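Small snack bags keep falling over in the cupboard. How do you store them so you can see what you have?

Asked in Kitchen and Pantry — 3 answers — viewed 294 times

We buy a lot of small snack bags, mostly from the Asian grocery, plus whatever comes in the mixed box my sister sends in September. Some are tall clear bags, some are flat pouches, and some are little single-serve packages no longer than my hand. None of them stand up on their own. I have one cupboard shelf for them, 57 cm wide and fairly deep, and it's at shoulder height.

What happens now is that everything lies in a pile. The little ones slide to the back and the big ones go on top. Last month I pulled everything out and found two packages that had expired and three open bags of the same thing, because each time we couldn't find the open one and started another.

I have tried a shoe box (too deep, same pile but in a box) and a wire basket (the small packages poke through the gaps). Binder clips on a rail worked for the light bags, but the heavier ones pulled loose and dropped on the counter.

I'm thinking of plastic trays with dividers but I don't know if I should get one large one or several small ones, or if the frosted kind is a mistake. I don't want to decant everything into jars. Half of it has cooking or serving directions on the bag and the kids like picking by the package.

Budget is small. I rent, so no screws in the cupboard.

Answer 1 — marked as helpful by 5 people

Several small trays. I did one large one first and regretted it. When it's full it's heavy, and at shoulder height you end up pulling it out with one hand and holding the cupboard door with the other.

The ones I use are the Nieminen divided trays, the frosted white ones with a loose divider. Other brands make the same thing. What matters is that the divider can be moved or at least that the two sections aren't the same size. You want a bigger section at the back for tall bags and a smaller one at the front for the little packages.

Before you buy, measure the shelf opening and not just the shelf. Mine has a lip on the front of the cupboard that takes away 2 cm on each side, and I had to return the first set.

The order I go in when I fill one:

Clear the table and empty the whole shelf onto it. Check dates now while everything is out.

Sort by height. Forget about sweet and salty for the moment, you can do that later between trays.

Put the tall bags in the back section first, standing up, with the front of the bag facing you. Push the contents down to the bottom of the bag with your hand before you set it in. A bag with the weight at the bottom will stay up against the back wall even when it's the only one in there.

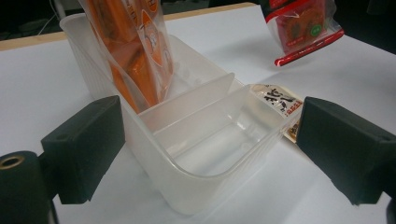

Then add the next bag in front of it, and keep going until they hold each other up. Don't pack them tight. If you have to pull hard to get one out, the ones next to it come too, and cracker-type snacks get crushed. I stop when I can still get my fingers in between.

The small packages go in the front section last. Stand them on edge like index cards. If there are only two or three they will slump, so I fold a piece of cardboard and put it behind them until I have more.

On the frosted question, I like it. You can tell from the side whether a tray is full or nearly empty, and it hides smudges better than the clear ones do. You can't read a label through it, but you'd be reading from the top or the front anyway since the tall bags stick up over the rim. If your bags are all short then get clear.

Open bags: fold the top over twice, clip it, and put it in the first spot of the back section. Everyone in the house has to agree that the first spot is the open one. That stopped the duplicates for us. It took a few weeks.

One more thing. Stick a strip of felt or a bit of shelf liner under each tray. They slide on painted shelves and when you take a bag out the whole tray comes forward.

Comment from the asker: Thank you, this is very clear. Do you label the trays?

Reply: I did at the start, with masking tape on the front. It fell off and I didn't replace it. With trays that size you can see what's in them.

Answer 2

Check the discount bins at Trivbridge if there is one near you. They have trays like that in the bathroom section, same plastic, cheaper than in the kitchen section. Some have a fixed divider so look before you buy.

I'd skip the cupboard though and use a drawer if you have one. Looking down on bags is easier than looking at them from the front. We moved ours to the drawer under the oven mitts and it was fine, except the tall ones had to go in at an angle.

Answer 3

Just buy less of it at once. We used to order the 1000 g mixed bag from Stisudska and it sat there for months. Now we get the small ones when we're out.

Comment from the asker: Fair, but the box from my sister comes either way.

Comment: Then do what answer 1 says. I have the Kata trays, which are a little lower in front, and the small packages are easier to grab. The divider is thin and bends some if you lean a heavy bag on it — put the heavy ones against the back wall instead. They also come without felt or feet or anything, so the tip about the liner is a good one.

Comment: Does anyone wash these in the dishwasher? Mine says top rack only, but it came out slightly warped and the divider doesn't sit straight anymore.

Comment: By hand, warm water. Crumbs collect under the divider so take it out if yours comes out.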